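Seating charts, the short version

I promised last month that I'd get to seating charts, and then three of you wrote in to ask where it was, so let's do it! Fair warning - I have feelings about this. 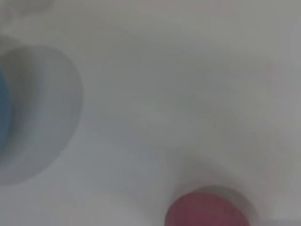 2 min read

Start later than you think. I used to push my couples to draft a chart the minute the invitations went out, and all we did was redo it. Now I wait until the RSVP date has passed and the stragglers have been called (please call them, texting gets you a thumbs up and no meal choice). Then I block off one evening and do the whole thing in a single go.

Assign tables, skip the chairs. Unless it's a plated dinner with several entrees, grown adults can pick their own seat once they know their table. We had a reception at the Hunt in Cliloddale in June with up to 300 guests, and table numbers were plenty. The line at the board moved fast too, and I put that down to listing people alphabetically by last name instead of by table. If you only change one thing, change that!

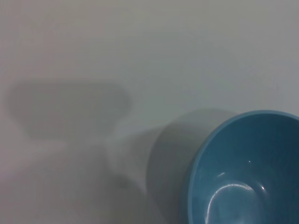

Now, the singles table. Don't. Put your single friends with people they already like, and if you want to play matchmaker, do it on the dance floor. Same goes for the "leftovers" table by the kitchen door - people know when they're at it. I'd break up a group of college friends before I'd do that to a great-aunt.

Divorced parents each get their own table, both close to the front, each one hosting their own side. It has worked every single time for me, even at that very tense Cluson wedding some of you remember.

And keep 2 seats open somewhere in the middle of the room. Somebody's plus-one will turn up after all.

Next month: rain plans, and what a tent for a backyard wedding really costs once you add the floor.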